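Kustholm Stone Worktop, Polished – Pale Gray

Kustholm is a polished worktop in a pale gray, marble-like stone with fine white veining. It is supplied by Trellitz as cut-to-size slabs for kitchen counters, islands, and laboratory side benches. Standard thickness is 20 mm. The 40 mm version is made from a single slab with no mitered build-up, and should be specified for overhangs deeper than 352 mm.

The base color runs from off-white through light gray to muted beige, with a faint bluish cast in places. Veining is irregular. Fine white veins cross and branch, and a reddish-tan vein may appear in some areas. Small dark specks are a natural feature of the material and are not grounds for return. Customers who need a controlled vein layout should request slab approval before cutting.
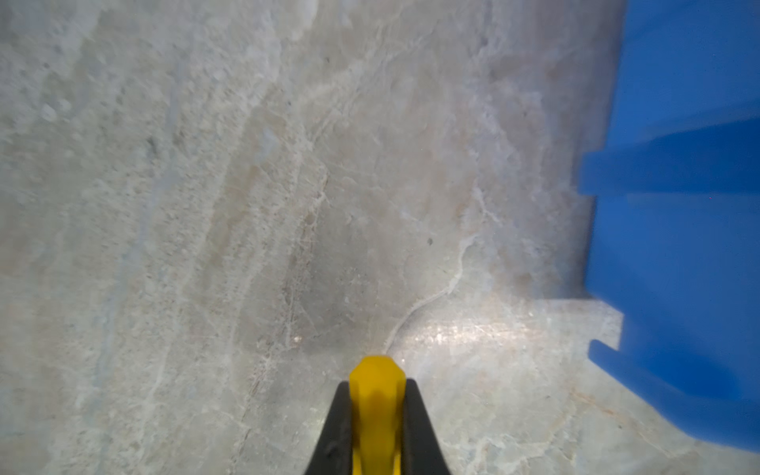

Kustholm, polished, close view. White veining on pale gray, with reflected glare at lower right.

The polished face reflects light strongly at low angles. Under a linear fixture mounted close to the wall, expect a visible glare band along the counter. A diffuser or a fixture set toward the front edge reduces this. The same slab is available honed to 400 grit, which gives a flatter reflection and a slightly lighter color – samples of both finishes should be compared under the lighting planned for the room.

Edges are eased as standard. Bullnose and beveled profiles are cut to order. Sink and cooktop openings are cut at the shop from a supplied template; inside corners are radiused.

Support the slab on level cabinets along its full length. Do not place a seam over a dishwasher opening. Apply a penetrating sealer after installation and allow it to cure before use. Clean with a pH-neutral product and a soft cloth. Vinegar, lemon juice, and descaling agents can etch the polish. Use a trivet under hot pans.

Fabrication questions go to Mohit Malhotra at the cutting shop. Slab approvals are handled by Ingvild Halvorsen. Specification revised 26 Aug 2021.

Related items
Rustad Upstand, Polished
Zirix Penetrating Stone Sealer
Kustholm Stone Worktop, Honed
Kustholm Sample Set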